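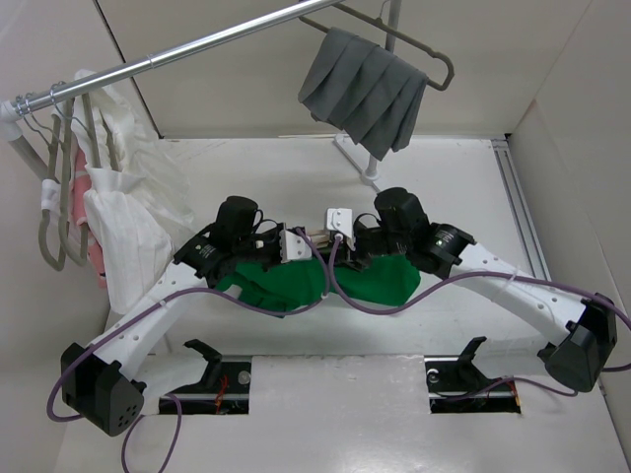
Figure 1. Cellule textile à deux bras : pinces au-dessus d'un vêtement vert, portant de cintres au fond.

Module 4 – Mise en service et entretien de la cellule à deux bras
Notes de cours, Torquil Rutherford. Relecture : Ross Guthrie.
Version du 18 avril 2018

4.1 Ce qu'il faut savoir avant de toucher à la cellule

La cellule Lilten de l'atelier sert à la manipulation de vêtements : prise sur le sol de travail, dépliage, mise sur cintre. Les deux bras travaillent face à face et leurs zones se recouvrent au centre. Une erreur de calage sur un seul bras suffit donc à provoquer un contact entre les pinces.

L'arrêt d'urgence coupe la puissance des moteurs. Les bras ne sont pas freinés : ils descendent sous leur propre poids. Soutenir chaque bras sous le coude avant de couper, ou l'amener d'abord en position de repos.

4.2 Contrôle des câbles

Les câbles violets suivent les segments blancs jusqu'aux pinces. Ils sont tenus par des colliers et doivent garder du mou au passage du coude et du poignet. Sur la figure 1, le câble gauche fait une boucle vers l'extérieur au coude, puis retombe sur le tissu avant de remonter vers le support de pince. Trop de mou à cet endroit et le câble entraîne le vêtement ; trop peu, et il tire sur le connecteur en fin de course.

Procédure :
Bras hors tension, amener le coude en extension complète à la main.
Vérifier que le câble ne se tend pas.
Replier le bras et regarder si la boucle touche le sol ou le tissu.
Reprendre la position du collier si nécessaire. Serrer à la main, sans pince.
Refaire le contrôle sur l'autre bras.

Un collier qui glisse se remplace. On ne le resserre pas une deuxième fois.

4.3 Calage du zéro

Le calage se fait à chaque démontage d'un poignet et, dans tous les cas, après 600 cycles. Utiliser le gabarit Praker rangé dans le tiroir de l'armoire.

Retirer tout vêtement du sol de travail. Mettre les deux bras en position de repos et lancer le programme de calage sur le bras gauche seul. Noter l'écart de chaque axe dans le cahier. Au-delà de 5 mm mesurés au bout des doigts, recommencer depuis le début ; si l'écart persiste, contrôler les vis du support blanc avant de mettre en cause le moteur. Même opération à droite.

Dernier essai : rapprocher les deux pinces au centre, à vitesse réduite, une main sur l'arrêt d'urgence.

4.4 Pinces et supports

Les supports blancs sont percés et fixés par de petites vis. Contrôler le serrage en croix. Les doigts s'usent à la pointe, surtout avec les tissus fins ; les changer par paire. Nettoyer à l'alcool, laisser sécher, puis faire cinq ouvertures et fermetures complètes à vide.

4.5 Portant et sol de travail

Le pied du portant se règle une fois pour toutes au montage. S'il a bougé, les points de dépose sur la tringle sont faux et il faut les réapprendre. Garder les cintres de réserve groupés à une extrémité, crochets sur la tringle, pour dégager la zone de dépose.

Enlever les fils et les peluches du sol et du rail latéral. Ne pas employer d'air comprimé près des ouvertures de la façade avant, où passe le câblage.

4.6 Travail demandé

Par binôme, faire le contrôle des câbles et le calage complet d'un bras. Rendre la fiche Hutchins remplie, avec les écarts par axe avant et après reprise. Durée prévue : un peu plus de 6 heures, remise en état comprise. Le dépannage des moteurs de poignet sera vu en octobre, à l'atelier de Koltthorpe.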